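## Setting up your Runska camp stove for the first time

Thank you for bringing a Runska along! Find a patch of level ground and give yourself plenty of time – the first setup always takes longer than the ones that follow, and it's much nicer in daylight.

1. Unfold the 3 legs until each one clicks. If one feels stiff, work it back and forth a few times (it loosens up with use).
2. Set the Lastum windscreen on the side the breeze is coming from, leaving the other side wide open.
3. Check that the control knob is fully closed, then screw the canister on by hand. Snug is plenty, so please leave the pliers in the truck.
4. Brush a little soapy water on the joint and watch for bubbles. If you see any, take the canister off, look over the rubber seal, and start again.
5. Open the knob a quarter turn, light the burner, and let it settle for 31 seconds before you put a pot on.

**Caution:** Never use the stove inside a tent, a van, or a closed porch, even with a window cracked.

**Note:** High up, say at more than 3,922 feet, water boils at a lower temperature, so beans and rice will want extra simmering. Carry a bit more fuel than you think you'll need.

Spare seals are sold as part number 797 and fit every Runska stove made since August. When you're packing for the day, a bottle of water and something to nibble on go a long way while supper cooks. 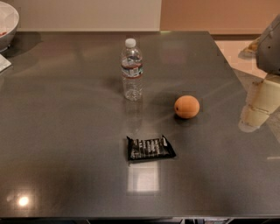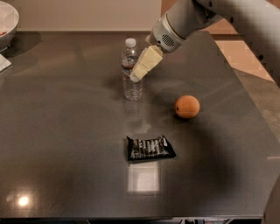
*Water bottle on a dark gray tabletop, both views.*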